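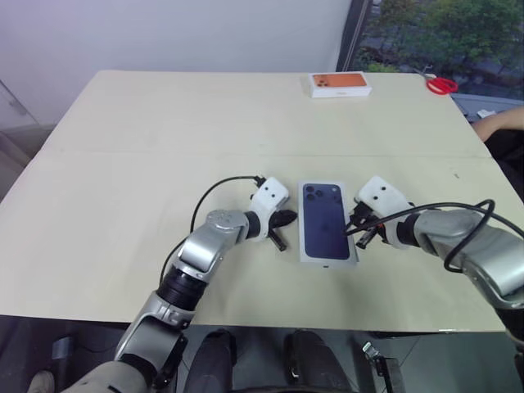 Lab 4: Two-arm unboxing

Course handout, Brovside robotics practicum. Revised Mar 9, 2020.

Purpose. Each team records teleoperated runs in which a phone box is opened and the phone is taken out with two arms. The runs are used in Lab 5 for training, so a run that does not follow the sequence below can't be used.

Before you start

Run the Trudano bring-up script and wait for both arms to report ready. Check that the gripper cables have enough slack for a full wrist turn. A cable that pulls tight will trip the joint limit, and the run is lost.

Place the box upright on the near panel of the table, long edges pointing toward and away from the robot. It should be within reach of both grippers. The spare box and the scissors stay at the far edge.

Sequence

1. Close both grippers on the box, left first.
2. Hold the base with one arm and lift the lid with the other. Lift slowly. The lid fits closely and the base will follow it if the lift is fast.
3. Set the lid down clear of the work area.
4. Remove the phone and the tray. Put the tray flat on the table.
5. Bring the phone to the middle of the table and hold it on edge between the two grippers.

Step 5 is where most runs from the September section failed. If both arms push toward each other under position control, small errors in the two targets add up as force on the phone.
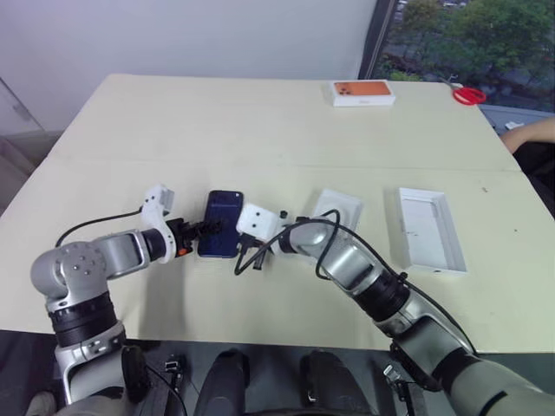 Keep one arm stiff and let the other comply. The default stiffness is 762 on the leading arm and 300 on the following arm, in controller units. Values up to 340 on the following arm are allowed. Don't change the leading value.

Recording

Each team turns in 12 complete runs. Save them in the Stastport folder under your team number, with the log file next to the data. Failed runs go in a separate folder and are not deleted.

Report

Two pages. Plot gripper opening against time for both arms and mark the handover points. For the compliance model, use the notation in the Zieliński notes, section 3. State the stiffness values you used.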